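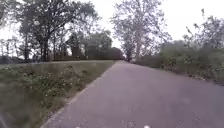 Figure 1. Asphalt path with grass verge on the left and mown ground behind it.

Unit 4: Paths and Their Edges
Handout for the field session, Skernum path
Revised 2024-03-30

Read this before the session and bring it with you. You will also need the blank survey sheet, a pencil, a folding rule and something firm to write on. The lecture in January covered how an asphalt path is built up in layers. This unit deals with what you can learn from the top of it and from the ground next to it.

1. Terms

Surface course: the top layer of asphalt, the one you walk on.
Edge: the line where the asphalt stops. It may be finished with a strip or left plain.
Verge: the planted or grassed ground beside the path. On this course we measure the verge from the edge to the first change of slope or use.
Fines and loose material: grit, gravel, leaves and anything else lying on the surface that can be swept off.
Crossfall: the slope of the path from one side to the other, which carries rainwater off it.

The edge is where most small paths start to fail. Soil creeps over the asphalt, grass roots in the soil, and the usable width shrinks. If the ground beside the edge drops away instead, the asphalt has no support there and breaks off in pieces. Look for both. In Figure 1 the edge reads as a clean, slightly raised line, with a narrow strip of bare ground along part of it. Write down bare strips on your sheet. They can come from wear, mowing or runoff, and you can't tell which from one look.

2. Reading the surface

Start by standing in the middle of the path and looking along it. Long views are good for line and width and poor for texture. Color is a weak guide. Asphalt lightens with age, and patches of different color can be repairs, stains, damp or only a change in the stone. Record a color change as a color change and leave the cause blank until you have been down on one knee next to it.
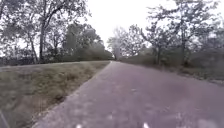 Photo: view along the path

In the view along the path printed with this section, the right half of the pavement has a darker, reddish-purple patch with no clear outline. A correct entry would be "dark patch, right half, middle distance, cause not known." An entry of "repair" would lose a mark. The reddish-brown patch on the verge gets the same treatment – it could be dry grass or fallen leaves, and the sheet has a box for "unsure."

3. Reading the verge

Work in sections of 29 feet, beginning at the Carnia end. For each section note:

cover (grass, weeds, bare ground, mixed)
height, taken at three points with the rule
anything in flower
slope, toward the path or away from it
material that has moved from the verge onto the path

You don't have to name the plants. "Low, leafy, small white flowers" is enough for this unit. Students who took the Jafri plant module may add names if they are certain of them.

A verge that slopes down to the path will drop soil and seed onto it. Note the direction of slope even where it is gentle.

4. Loose material

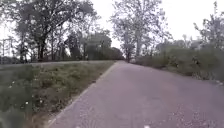

Figure 2. Gravel and small debris toward the right side of the path; pale strip along the left edge.

Loose stone on asphalt has two common sources. It can be carried in from outside, or it can come out of the surface itself when the binder ages, which is called raveling. To tell them apart, pick up a few stones. Stones from the surface course often keep a black film of binder. Then check the asphalt close by for small empty sockets.

Record where the material lies as well as how much there is. In Figure 2 it is concentrated near the right edge and the center is largely clear. Sketch the spread on the plan view of your sheet with light dots.

5. What to hand in

One completed sheet per pair, plus a page of notes from each student. The Skernum route is 2578 feet long and no pair is expected to cover all of it; sections are assigned on the sign-up list. Use the section numbers on the list and not your own.

Reading: Stisent course reader, section on edges and verges. The worked sheet on page 84 is in meters, so convert before you compare.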